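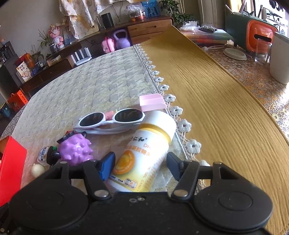

Strebel Allotment & Garden Club – Pests and Sprays board

Thread: aphids on peppers, soap or neem??

mechthild_i
Jul 8, 2019
Peppers are covered again. Undersides of the leaves mostly. Tried plain soap spray 2 times, knocked them back a bit and then right back. Is neem worth the money or same thing in a fancier bottle

babs_adeyemi
Neem. Mix it fresh, spray in the evening. Old mix goes off and does nothing

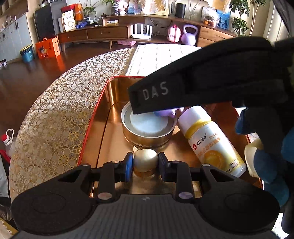 and don't bother mixing more than you need. I keep the concentrate in the shed, fine so far – had it since January.

Flurina E.
Disagree. Neem is slow. Soap works if you acutally hit them, most people mist the tops and walk off. Flip the leaves. Repeat every few days

gaspardv
What she said. Also what rate?? Too strong and you burn the leaves, ask me how I know. Lost 10 plants

mechthild_i
no idea on rate, just a squirt. Oops

babs_adeyemi
well there you go. Still say neem tho

We use cookies to keep you logged in. By using this board you accept our cookie policy.

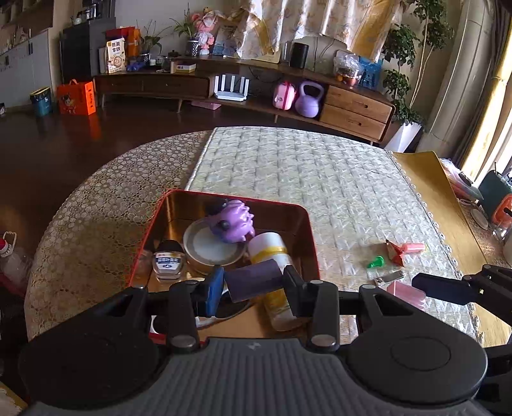 Re: ants farming them

theresia_p
Any ants on the stems? Deal with those first or your wasting spray. Sticky band on the pots did it for me

mechthild_i
Ants yes. Over 100 easy. Will try bands tonight, then soap, leaves flipped

Flurina E.
Good. Rinse with the hose first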